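PKG 551 Packaging and Everyday Life
Notes for Lecture 3: What a package has to do
Asif Khokhar
Updated Jan 2, 2023

Welcome back! Last lecture we got as far as the tin can and ran out of time just as it was getting good, so I've moved the glass jar material to the tutorial sheet. Please read it before you come. This lecture is the one I look forward to most, and by the end of it you should be looking at your own pantry with a lot more interest.

Where we left off

We said a package has jobs, and that those jobs pull against each other. It holds the product together. It keeps things out (air, light, damp, small animals) and sometimes keeps things in, like the fizz in a drink. It has to survive a truck and a shelf and a shopping bag. Then it has to tell a stranger what it is, and at some point let that stranger in. A package that is brilliant at the first few jobs is often dreadful at the last one. Anyone who has attacked a blister pack with kitchen scissors knows this already.

Key terms for this lecture

Primary package: the layer that touches the product. The bag inside the cereal box is primary, the box is not.

Secondary package: the layer that groups or presents the primary ones. Usually where the printing goes.

Barrier: how well a material stops something passing through it. Always ask "barrier to what?" Paper lets water vapour through very easily but can be quite good at blocking light. Clear plastic film can be the other way round.

Closure: caps, lids, seals, zips, ties, folds. We'll spend most of the second hour on these and I make no apology for it, closures are wonderful.

Flexible and rigid

The first split to get comfortable with is between flexible and rigid packs. A flexible pack takes its shape from what is inside. A rigid one keeps its own shape, full or empty. Cartons sit in a funny middle spot, as they travel flat to the factory and only become boxes when they are folded and glued. That one fact explains why cartons are everywhere: you can fit a huge number of flat ones into the space taken up by the same number of empty jars. Shipping air is expensive.

Flexible packs use very little material for the amount they hold, and that's a real strength. Their weak point comes later, as many films are made of several layers bonded together and are hard to recycle. Keep both halves of that in your head when you write your essay.

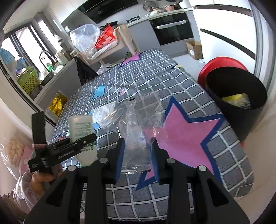 Clear bags, one long and narrow with a serrated sealed end, one with a zip-lock.
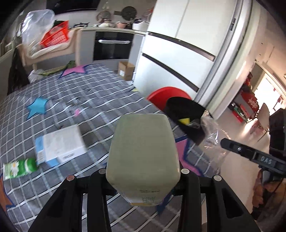
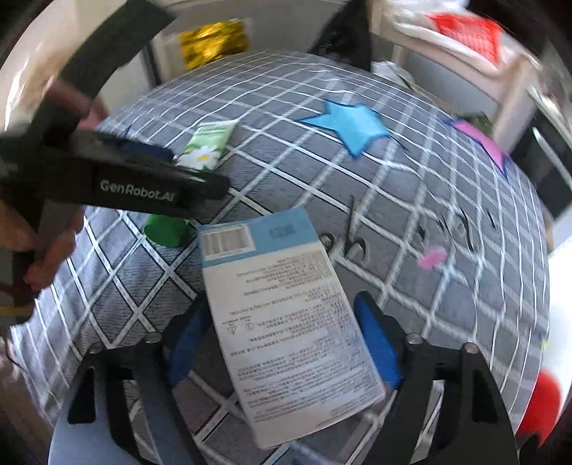 A white and light-blue box with its barcode and plenty of small print, mostly in Chinese.
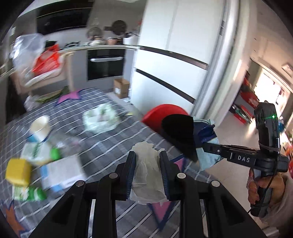

Now, seals. A heat seal is made by pressing two layers of film together with enough heat to melt the inner faces into one. Three things matter: temperature, pressure and time. Too little of any of them and the seal peels open in transit, too much heat and the film goes thin and brittle right beside the join. The little zigzag edge you find on so many sachets is there to help you. Each notch gathers the force of your fingers in one small spot, so a tear can start. Once it has started, the direction the film was stretched during making decides where it goes, and that's why some bags tear in a lovely straight line and others head off sideways and spill rice on the floor.

Press-to-close zips work quite differently. There is a ridge on one side and a groove on the other, and the plastic flexes just enough to let one snap into the other. Run your finger along one slowly tonight and listen to it. Great sound!

Panels and print

Words need somewhere to live. On a carton the main display panel faces the shopper and everything the law asks for tends to get pushed to the back or the sides. Small packs have the hardest time of it. We'll compare the Ansari tea carton with the Butis hand cream tube, which carry nearly the same amount of text on very different areas, and see what each designer gave up.

Reading

Course reader, chapters 14 and 15. Chapter 15 is long, but the section on child-resistant caps is worth every page.

For the tutorial

Bring one empty, clean package that annoys you. The Ukon soup pouch has been done to death, so please pick something else. Be ready to say which job it does badly and which job it does well, as the two are very often linked. If you can cut it open neatly and lay it flat, even better. Scissors and tape are in the drawer by the sink.

The Wunow worksheet on carton folding is due at the start of the next lecture, on paper, with your fold lines in pencil.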